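4 min read
May | posted by @wenenstreet_upstairs

ok moving out thread. got asked twice for this so dumping it all here before I forget. 13 posts maybe, we'll see

1/ the deposit on the Wenen Street place was $1215. first letter from the agency said they were keeping 593 of it for "cleaning and surface wear." I got nearly all of that back. took five weeks and a lot of email

2/ first thing, read your lease AGAIN. mine said "broom clean." that's it. broom clean is swept floors, empty closets, no trash. it does not say professional carpet shampoo. they billed me for carpet shampoo

3/ stone counters. this is where most of the money was. they said "etching." etching is when acid (lemon, vinegar, wine) dulls the polish on marble and similar. a stain is a color. people mix these up and so do agencies

4/ if you have pale stone get down low and look across it with a light on. straight down you see nothing. low angle you see every ring. do this the day you move IN
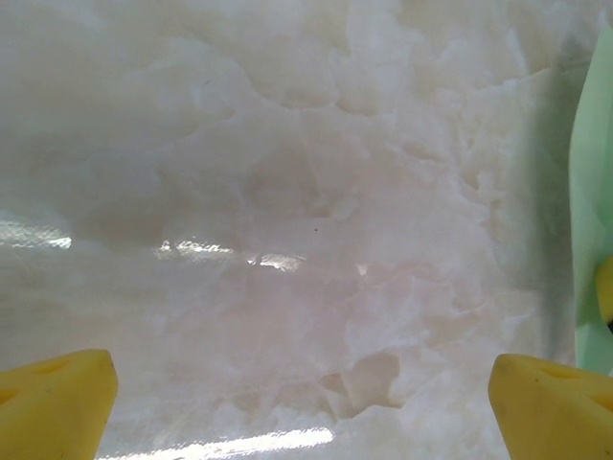

Home > Renting > Moving Out

5/ do not put vinegar on it. I know every cleaning video says vinegar. great on the shower door, great on the kettle, terrible on marble. dish soap, warm water, soft cloth, dry it right after

6/ grease spot by the stove: baking soda and water paste, plastic wrap over it, leave overnight, wipe. needed two rounds. guy at Khalaf (the tile and stone place in Hurnberg, out past the rail yard) told me that over the phone for free, didn't try to sell me anything. he also wrote me a two line email saying the marks under the toaster were natural veining. that email did more than all of my emails put together

7/ oven. start it first, not last. I started it last, at 11pm, with the truck coming at 8. paste in, leave it, go do another room. racks in the bathtub with hot water and dishwasher powder, old towel under them so you dont scratch the tub and get charged for THAT

8/ stuff I forgot completely: top of the fridge, the rubber seal on the washer, inside of the light fixtures (bugs), window tracks, that little drawer under the oven. window tracks were on their bill. toothbrush + vacuum, ten minutes each

9/ sponges!! buy a whole pack. one for bathroom, one for kitchen, one for the floor edges, and throw them out at the end. the scratchy side stays away from anything shiny. I used it on the steel sink across the grain and yep, you can see it

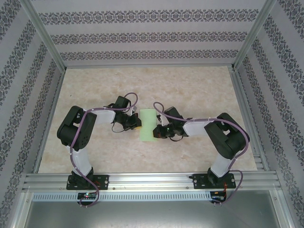 Green sponge, center of the table.

10/ photos. I had about a zillion on my phone and no idea which room was which. ended up putting them in Jolodex with the room name and a date on each one, took an evening. when the agency said the bathroom grout was moldy I sent back three from the day I handed in the keys. never heard about grout again

11/ nail holes. small ones are usually normal wear, check your own state tho. I filled mine anyway, then touched up with the wrong white. there are so many whites. wrong white looks worse than the hole. leave the hole

12/ the email that worked: short. list each charge, one line on why you disagree, attach the photo, ask for receipts. they had no receipt for the carpet. dropped that one same day. don't write three paragraphs about how you feel, I did that first and got a form reply

13/ final count, they kept $40 for the sink scratch. fair enough that was me

14/ ok went over 13. someone asked about hiring cleaners, the cheapest quote I got was $200 and that was without the oven. if you have a baby or a bad back just pay it

15/ also take the shower curtain WITH you. left mine, had to buy a new one the first night at the new place, store closed at 9, I got there 8:50

replies are on, will answer after work. if it's about grout I really don't know much about grout

Filed under: Renting, Cleaning, Money Stuff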